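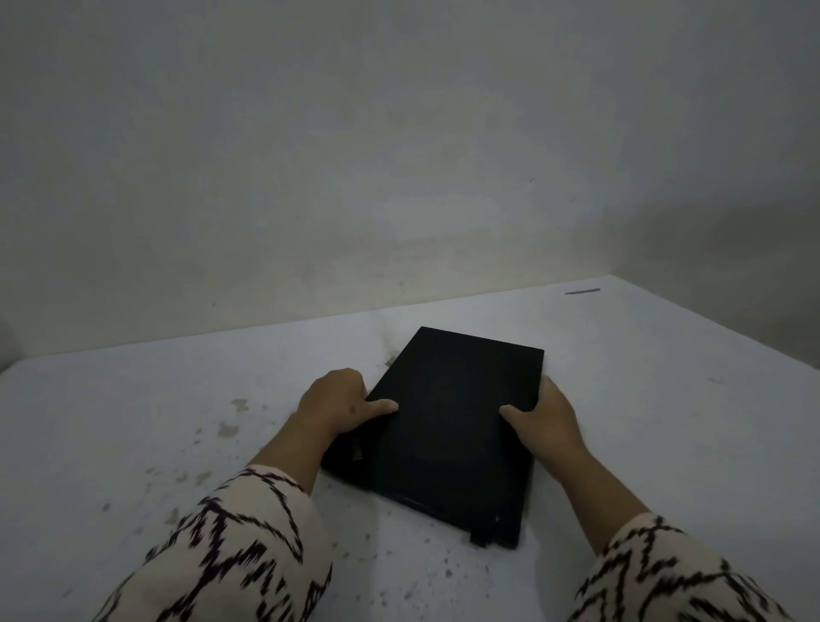
Figure 1. Hands at the project table.

Please Come Back: Rewriting the Recall Letter at a Suburban Dental Clinic

Final report, Community Placement Project

Summary

Drarnach Dental Clinic in Jummont sends a letter to patients who haven't been in for a check-up in over a year. The letter is old and stern, and it is mostly ignored. For my placement project I wrote a shorter one, sent each version to half of the overdue list, and recorded who rang to book. The new letter did better. It did not do so much better that anyone should frame it.

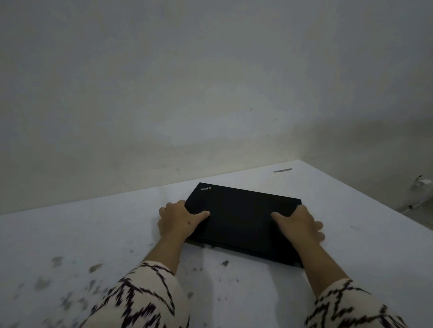

Hae-won Kong
Third-year student, Bachelor of Oral Health

1. Background

A recall letter has one job, and the job is to get a person to pick up the phone. The letter in use at Drarnach when I arrived began "Our records indicate that you have failed to attend". It then spent two paragraphs on periodontal disease, one on the clinic's cancellation policy, and gave the phone number in the footer, in a grey I would call optimistic.

I asked the front desk who had written it. Opinions differed. It predates the current practice manager and possibly the current building. It has been reprinted without change through two fee schedules and a change of letterhead, and the line about parking refers to a car park that is now a tyre shop.

My first proposal for this placement was a study of fluoride varnish uptake in preschoolers, which would have needed ethics approval, parental consent and preschoolers. My supervisor suggested something that could be finished by May. I have come to think of this as the most useful clinical advice I've had.

2. What I wanted to find out

Whether a plainer letter would bring more overdue patients back for a check-up than the existing one. I also wanted to know what people said when they rang, as I suspected the reasons for staying away had less to do with ignorance about gum disease than the letter assumed.

3. Method

3.1 The list

The overdue list came out of Zaveck, the clinic's booking software. It held 944 names. Some appeared twice, once under a maiden name and once under a married one. Others had moved interstate, asked not to be contacted or, in a few cases, died, a group to whom the phrase "failed to attend" seems especially harsh. After cleaning there were 786 patients left, and I had learned more about the export function in Zaveck than I expect to need again.

I sorted these by patient number and allocated odd numbers to the old letter and even numbers to the new one. Where family members shared an address I put them all in the same group, so that a household wouldn't get one of each and compare notes. This made the halves slightly uneven until I swapped a few single patients across by drawing slips out of a glove box. I would use a proper random number generator next time. The slips stuck together.

3.2 The new letter

The new letter went through nine drafts. The first was friendly to the point of being alarming, and one of the hygienists asked if it was from a bank. The version we posted said that it had been a while, that a check-up takes half an hour, that we wouldn't lecture, and that the number to ring was the one printed directly underneath in large type. It fitted on half a page. The dentists asked for a sentence on oral cancer screening, which went in, and a sentence on whitening, which didn't.

The promise not to lecture caused some discussion in the tea room. It was agreed that the clinic could keep it for at least one appointment per patient.

3.3 Posting and recording

All the letters went out in the same week in the same envelopes. Reception kept a tally sheet by the phone with a column for each letter, and I checked it against the bookings in Zaveck every few days. Callers were asked, if the moment allowed, what had kept them away. Reception wrote the answer down in whatever words were used. I've tidied the spelling and left out one reply altogether. 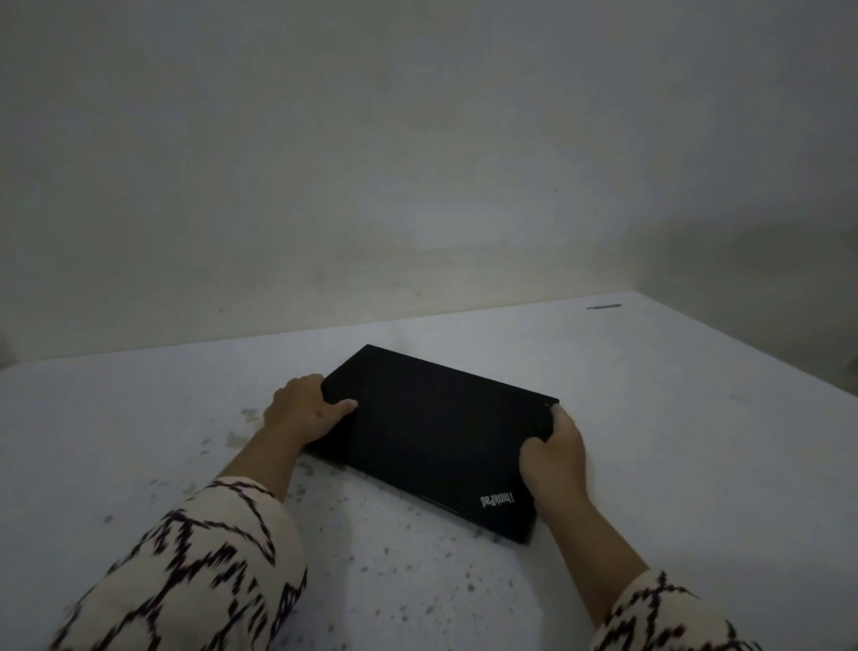

The tally ran for six weeks. I had planned on eight, but a placement ends when it ends, and the tally sheet had by then been used to take down two lunch orders and a plumber's number. Bookings made online were harder to trace. Zaveck doesn't ask people why they're booking, so I counted an online booking only if the patient's name was on my list, and assumed the letter had something to do with it. This assumption is generous to me.

4. Results

In the six weeks, 57 patients booked a check-up. Two thirds of them had received the new letter. So the new wording brought in twice as many people as the old, which sounds marvellous until you notice how many people it didn't bring in.

The most common reason given for staying away was cost, followed by being busy, followed by embarrassment at having stayed away. Several people said they'd meant to ring after the last letter and then felt too much time had passed. A few mentioned a particular dentist who has since retired. Only one caller raised gum disease, and she was a retired dental nurse who wanted to correct a comma.

Two patients who got the old letter rang to complain about its tone. Both booked anyway. I haven't worked out which way this counts.

5. Limitations

The numbers are small and the follow-up was short. I know how many people booked, but I can't say how many turned up, as most of the appointments fell after I'd left. Reception knew which letter was which, and they preferred the new one, having had to answer for the other. Allocation by patient number is not true randomisation, and the glove box doesn't improve it.

The clinic also changed its hold music halfway through the tally. I mention this for completeness.

6. Recommendations

The clinic should use the shorter letter and put the phone number where people will see it. Payment plans are available at Drarnach, but neither letter said so, and given the answers in section 4 this was a mistake on my part. A line about them should go in the next version.

The overdue list needs cleaning once a year. Someone should also take out the sentence about the car park.

A text message might do as well as a letter for less money. The Tsao Street branch is keen to try it with the next student, who is welcome to my spreadsheet and my apologies for the column headings.

7. Acknowledgements

Thanks to the reception team, who did the actual data collection between phone calls, and to my supervisor, who read every draft of both the letter and this report. The word limit was 2000 and I have stayed well under it, having spent a semester arguing for short letters. Copies of both letters are in Appendix A. The tally sheet is in Appendix B, with the lunch orders removed.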